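小銭の重さと、子どものやる気と

三月に入って、うちの玄関にはずっとお菓子の空き缶が置いてあります。娘の小学校の募金です。今年は子どもの読書支援をしている「Pledero」という団体に送るそうで、病院や一時保護の施設に絵本の棚を作るんだとか。先生からのお便りには「ご家庭で無理のない範囲で」と書いてあったのに、娘はもう目の色が変わっていて、帰ってくるなり「ママ、財布見せて!」です。いや、まずただいまを言おうよ。

最初の週はけっこう集まりました。夫のズボンのポケット、車の小物入れ、使わなくなったバッグの底。ソファの隙間からは500円玉が出てきて、二人で悲鳴を上げました(これは私のへそくりということにしたかった)。でも家じゅう探したらもう出てこないんですよね、当たり前だけど。

それで娘が考えたのが、お手伝い制です。お風呂掃除、靴そろえ、ゴミ出しについてくる係。ついてくるだけで料金が発生するのはどうかと思うんですが、「だって寒いもん」と言われて負けました。親が払うお金が缶に入るだけだから、結局うちの財布から出ていることに変わりはないんだけど、お風呂はぴかぴかになるので文句は言えません。 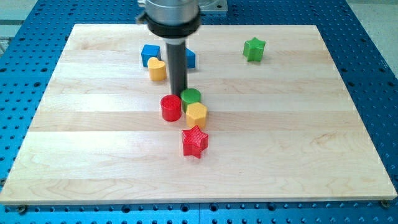 おじいちゃん参戦

困ったのがうちの父です。孫から電話で話を聞いて、次の日の夕方にはもう来ました。瓶を抱えて。何年ためていたのか、一円玉と五円玉ばっかりぎっしり。重い! 持って来るだけで腰がどうにかなりそうなのに、本人は得意顔でした。

夕飯のあと、こたつの上に全部あけて数えました。父が途中で野球の話を始めるものだから、何度も最初からやり直し。娘は怒るし、父は笑うし、私はお茶をいれに逃げました。やっと数え終わって、瓶の中身は635円。あんなに重かったのに! と私はちょっと拍子抜けしたんですが、娘は「ろっぴゃくさんじゅうごえん!」と大きな声で読み上げて、ノートの表に書き込んでいました。

学校の目標のこと

クラスごとに集計して、いちばん集まったクラスは給食の時間に好きな音楽をかけていいらしいです。娘のクラスの担任のリャン先生(Haoran Liang先生、みんなハオ先生と呼んでます)は競争があまり好きじゃないみたいで、懇談会でも「金額は家の事情がありますから、クラスの合計しか出しません」と言っていました。これは私、すごくほっとしました。去年、別の学校に通う子のお母さんから、一人ずつの金額が廊下に貼り出された話を聞いていたので……。それはちょっとつらい。

ただ、子どもたちはやっぱり音楽がかかっていて、隣のクラスの情報をどこからか仕入れてきます。「隣は瓶が3本目なんだって」と深刻な顔で報告されました。瓶の大きさによるよね、と言ったら、しばらく考えて「明日きいてくる」だそうです。

小銭の両替って手数料がかかるじゃないですか。学校はどうするのかと思っていたら、PTAのアタラーさん(Mireille Atallahさん)がお店をやっていて、お釣り用に小銭を引き取ってくれるんですって。駅の向こうの「Melumum」というパン屋さんです。それなら一円玉もむだにならない。お礼というわけでもないけど、昨日くるみのパンを買いに行きました。レジで400円ちょうど払おうとして、小銭は全部缶の中だと気がつきまして。お札を出したら、お釣りがどっさり戻ってきました。

もちろん帰ったら娘が玄関で待っていて、手を出していました。お釣りは全部缶の中です。くるみパンは半分取られました。

締め切りは来週なので、まだ少しあります。夫が昨日から、自動販売機でわざわざお札を使って小銭を増やしているのを私は知っています。缶コーヒー、飲みすぎじゃないかな。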